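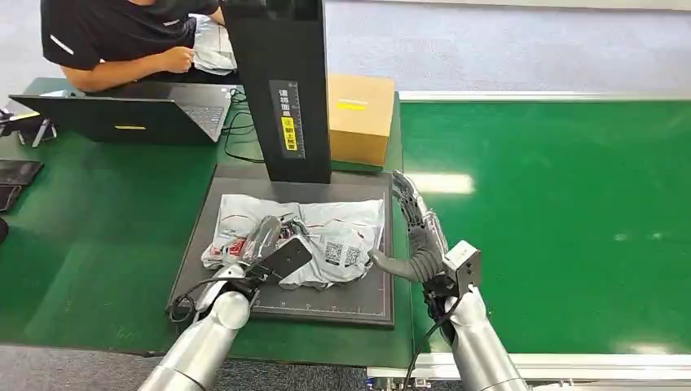

So I finally made it to the Vermeulen open day in Fadcombe, and the parcel station was the one I kept going back to. Two arms over a scanning platform, and they don't match! The left one has a gripper with a flat black pad under it, the right one has a full hand with fingers. They had it on a crumpled courier bag with a couple of QR codes on the label, and I must have stood there for 52 minutes. My feet hurt. Worth the drive.
fenna_p

Did they give you a speed? I went in October and the guy at the desk said 2000 parcels a shift, then somebody else told me that was the target.
teun dh

No number from anyone I talked to. It wasn't fast when I was there, I'll say that much.
fenna_p

I don't get the fingers. We pack bags like that all day at work and a suction cup does fine. Hand looks great for visitors, costs a fortune, breaks in a month.
inskip61

Suction on a wrinkled bag? Good luck. We tried 3 different cups on the Jerov line and they all leaked on the soft stuff. Boxes, sure.
arnout_v

Then you bought the wrong cups. Drindetti ones with the soft lip, look them up.
inskip61

Going to side with Arnout here, at least for pinning a floppy bag so the label lies flat. Picking it up afterward is another story and I'd like to see that part before I argue about it. Fenna, is the demo still running in the afternoons?
bwieser

Yep, starts at 2 and you don't need to sign up. Park behind the building, the front lot fills up.
fenna_p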